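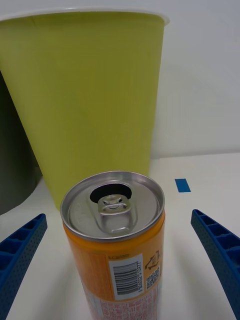 Ticket 51: gripper stops short on drink cans
Opened by: Océane Caron, Hiltora Robotics Club
Status: open, waiting on retest

The arm lines up on an orange can fine, then the fingers close early and miss. Cups work great!

2:10 — Recalibrated the wrist camera. Same miss.

2:35 — Tyson found it, I think! The depth reading jumps to the tall cup behind the can. Moved the cup away and got 7 good grabs in a row.

3:05 — Cup back in place, depth cutoff set to 200 mm. Grabs again, but slow. Love watching those blue fingers wrap!

Rhonda, can you rerun the full set of 26 with the cutoff on? Please leave the blue tape where it is — Tyson measures from it.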